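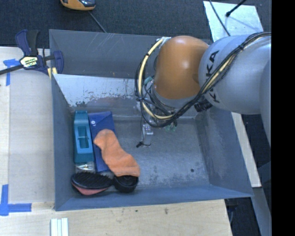

What do you do with small things that don't belong in any particular place?

Put them all in one big open container, leave the lid off, and go through it once a month. A drawer does the same job less well, as you stop seeing what is at the back.

I have been doing this since we moved to Skevville, and I said I would write it up after mentioning it in the post on coat hooks. It isn't a clever system. Before it, odds and ends lived on the stairs, on top of the fridge and in a row of shoeboxes that I had labelled and then ignored. The labels were part of the trouble. If a box says "cleaning" and another says "clothes", a shoe brush can go in either, and I would look in the wrong one first every time.

What ends up in a bin like this is a fair mix. Something in teal plastic, long and shaped like a dispenser. A flat dark blue pouch with a flap and a snap. An orange bit of fabric the shape of a sock, with a dark edge at the wide end. A brush. They have nothing in common except that each is too big for the pen pot and too small to have a shelf of its own.

The container matters more than I thought. My first was a canvas one from Mostolis and it sagged, so everything slid into the middle and I had to lift the top layer out to find anything. Metal walls hold their shape. A wide flat floor is better than a deep one, and I would now choose the wider bin even if it takes up more of the cupboard. If most of the floor is bare after a sort, the size is right.

I keep the long things on the left, lying front to back. Soft things go on top of flat things. That's the only arrangement I bother with, and it lasts two weeks or so before someone drops a torch in.

For the monthly sort I take everything out and put it on the kitchen table. Anything I have used since the last sort goes straight back. Anything I haven't used gets a second look, and if I can't say what it is for, it leaves. Pouches are the worst. They come free with something else, they seem useful, and you can end up with a pouch full of smaller pouches. I now open every one before it goes back, as I once gave away a blue one with a spare key in it.

Odd socks get until the next sort to find their partner. After that they become dusters, which is a good use for them, worn over the hand for skirting boards and blinds.

Brushes I wash in warm water with a drop of washing-up liquid and stand bristles down on a cloth overnight. A brush put away damp will mark anything made of fabric that it touches. I learned this from a Pacheco tea towel that has never been the same.

Last December I did a bigger clear-out and wrote down everything that left the house, mostly from curiosity. It came to 113 items, and the bin accounted for a good share of them. The shoeboxes were the rest.

I have not missed any of it so far, apart from a roll of green garden twine, which I have since bought again.

Next post will be the airing cupboard, once I have found the missing shelf pegs.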